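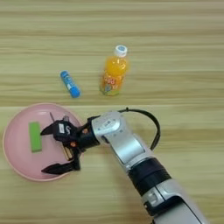

Seraina Kälin wrote in to ask why the beach at Trurnville gets so small after lunch, and where all the sand goes. Good question! Lots of kids on vacation ask that one.

The sand stays put. The water comes up and covers it. That's called the tide.

So what moves the water?

The moon, mostly. It's far away but it's big, and it pulls on the Earth. Rock hardly budges. Water does. The ocean bulges out a little on the side facing the moon. And there's a second bulge on the far side too (weird, yes, we'll do that one another day).

Now the Earth spins. Your beach rides through one bulge, then the other. Result: 2 high tides and 2 low tides on most days. Not every beach in the world, some only get one of each. Trurnville gets the usual 2.

Does the sun help?

A bit. When the sun and moon line up, at new moon and full moon, they pull together. Extra high highs, extra low lows. Those are called spring tides. Nothing to do with March or flowers. It's from "spring" like jumping up.

At half moon they pull at right angles. Smaller tides. Those are neap tides. Funny word, good for spelling bees.

Why do the times keep changing?

Because the moon is moving too, going around us the same way we spin. The Earth has to turn a little extra to catch up with it. So high tide comes a bit under an hour later each day. You had a huge beach at ten on Monday? Look again on Saturday, could be all water.

Flat beach or steep beach?

Matters a lot. Rustside is steep, so the water goes up and down but the edge doesnt travel far. Trurnville is nearly flat. At low tide you can walk out 600 feet before your toes get wet. Great for crabs and castles. But the water comes back over flat sand fast, and it can fill in behind you. Go out with a grown-up, and head in when the tide turns.

How do I find out the times?

Tide table. There's one on the board by the Bralon ferry dock and most beach hotels have one at the front desk. Look for your day, then teh two times marked LOW. Best digging is the hour or so before low.

Try it: push a stick in the sand right at the edge of the water. Play for a while. Come back and look. Is the stick in the water now, or up on dry sand? Then you know which way the tide is going.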